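Section 4. Hanging small items on the clip hanger

This section covers socks and other small pieces of cloth on the Plirnetti clip hanger, used with the Zudine tabletop drying frame. Assemble the frame first (Section 3).

4.1 Fitting the hanger

1. Stand both posts at the table and check that the bar is seated at each end.
2. Find the middle of the bar and wind clear plastic tape around it until the hook no longer slides.
3. Set the wire hook over the taped area and let the hanger drop to its full height.
4. Turn the hanger so that its straight lower edge runs along the bar.

CAUTION: Do not load the bar beyond 2 kg.

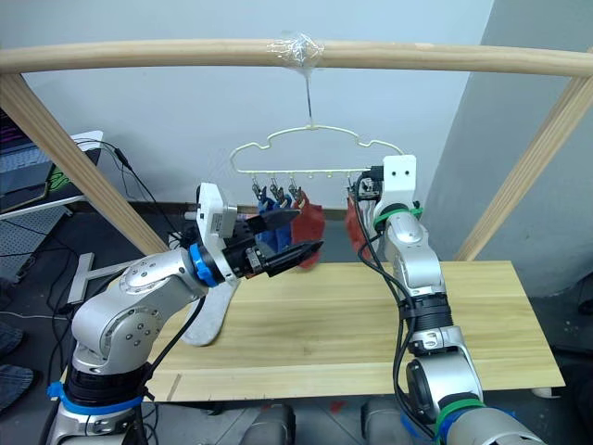
Fig. 7. Clip hanger on the bar with socks attached.

4.2 Clipping the items

1. Shake out each item before clipping. Bunched cloth dries slowly.
2. Open the clip fully and insert the edge of the cloth. Release.
3. Pull down lightly. If the cloth slips, clip it again with more fabric in the jaws.
4. Keep a gap between thick items where clips are available.

NOTE: Long and short pieces may hang next to each other – clip them all by the top edge. 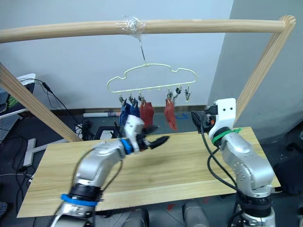 Illov

4.3 Checking the load

With four pieces clipped on the left half and the three clips toward the right end left open, as in the second figure, the hanger carries its load on one side. This is acceptable for light items. For heavier items, move one or two pieces to the open clips until the lower edge is level.

A clip that dangles lower than its neighbors can still be used if it closes firmly. Replacement clips are listed under part no. 161.

4.4 Drying and removal

1. Leave light socks for 60 minutes, then feel the toe and cuff.
2. Turn any item that is still damp and clip it by the opposite edge.
3. To remove, squeeze the clip open. Do not pull the cloth free.

209 shares

Related
Section 3. Assembling the Zudine frame
Section 5. Storing the bar and posts
Hamdy clip sets: sizes and fit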